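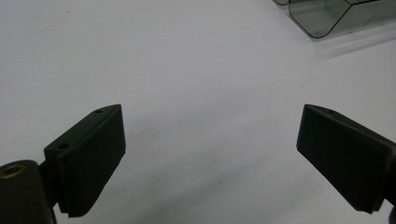 I bought the Arain tail bag to replace a pair of throw-over panniers that had started to rub the paint. It holds 28 litres, or 30 with the top gusset undone, and fits on the pillion seat with four straps that loop under the frame rails.

Fitting took me longer than it should have. The instructions are one folded sheet and the drawings assume a flat seat. Mine is stepped, so the front straps had to go round the grab handles. Once set up, the straps stay on the bike and the bag clips off in a few seconds.

I used it for a 14-day trip in August, Parkcombe up to Grultby and back by the coast. It didn't move, even on the bad stretch of road before Storkley. Tent poles go in lengthways, but only just, and the side pockets are too shallow for a one-litre bottle of oil.

The roll-top kept everything dry in two hours of steady rain. The side pockets did not, and the maker doesn't claim they will – put your phone in the main part. The lining is pale grey, so you can find a black glove at the bottom, though it shows chain lube badly.

Two complaints. The carry handle is thin webbing and digs in when the bag is full. And the loose strap ends are very long, with nothing to tuck them into. I rolled mine up and used rubber bands, then bought some hook-and-loop ties.

Four out of five. I would buy it again, but I'd measure the seat first.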